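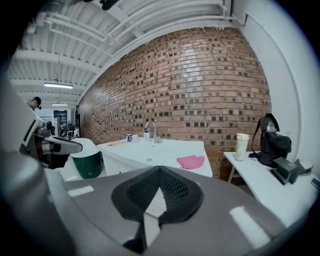

4. Public demonstration at Mustside

4.1 Setting

The open day took place on 2020-09-18 in the Mustside hall of the Caltcombe site. Visitors came through in small groups and could watch the sink task, ask questions, and then try the hand-held gripper themselves. We used the same room as in our earlier trials and left the furniture where it was, with the sink table in the middle in front of the brick wall and a side table to the right of it.

Figure 3. Sink table at the Mustside open day, seen from the hand-held gripper. Two mugs and a pump bottle stand to the left of the faucet, and a pink cloth lies on the right front part of the table. A white robotic gripper assembly is at the left.

4.2 Procedure

Each demonstration began with a short talk by a member of the team. The operator then showed the task once with the hand-held gripper, moving one mug from the back of the table to the area near the drain and returning it. Visitors who wanted to try were given the tool and asked to do the same at their own speed. They were told how to close the fingers and to keep the tool above the height of the mugs when crossing the table. We gave no other instruction.

The Hornix software recorded every attempt. An attempt started when the tool left its rest position and ended when the mug was back and released. Attempts in which the visitor stopped early were kept and marked as incomplete. In total, 350 people signed in during the day and 127 of them used the tool. Together they made 1,458 attempts, many of them short.

4.3 Observations

Most first-time users gripped the mug by the rim. The operator in the opening talk had used the handle, so this was a surprise to us. Children tended to move the tool faster than adults and released the mug from a greater height. Several visitors also picked up the cloth, which was not part of the task. We kept these recordings in a separate set, and roughly 200 of them were long enough to be used in the Ding comparison in Section 5.

The glare on the gripper body was stronger than in our lab recordings. We did not correct for it. Noise in the hall made the talk hard to follow at the back of the larger groups, and for the second visit in November we reduced the group size and moved the talk to the entrance.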